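Clekmont Forum > Manipulation > Methods

Contrast gating on wrist views: keep or drop?

fusov_dev
We train a pick policy on two views, wrist and overhead. The open question is what to do with low-contrast wrist frames. I scored 700 of them by local contrast and masked the wrist input below a threshold. This one falls under it:

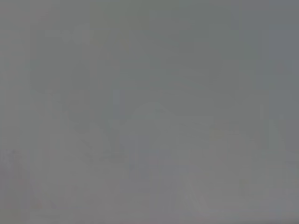
Astcombe, 3rd February

Baseline is the same policy with no gate, 200 trials per arm of the study. With the gate, 171 picks succeeded. Without it, 60 fewer. Same objects, same seeds, same checkpoint schedule.

gridlock7
Which threshold? If you tuned it on the trial objects, the gap is inflated.

fusov_dev
Tuned on a separate set recorded in May. No overlap in objects.

mosquera_lab
I don't agree with masking. Faint edges still carry some signal, and a hard gate throws them out. We use a learned weight per view and let the network decide.

fusov_dev
Tried it. The weight collapsed to the wrist view during training and stayed there. The other view has plenty to work with:

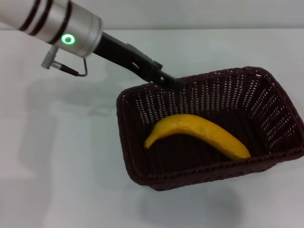 Dark basket, white table, one yellow banana. Target and fingers are both in view with a clear gap between them, so the offset can be estimated without the wrist input at all.

gridlock7
That is an easy case. Try clutter, or a target the basket wall hides.

mosquera_lab
Agreed. Also add view dropout before you rule out learned weights. Collapse like that usually means the dropout rate was zero.

fusov_dev
It was zero. Rerunning with dropout, same trial count.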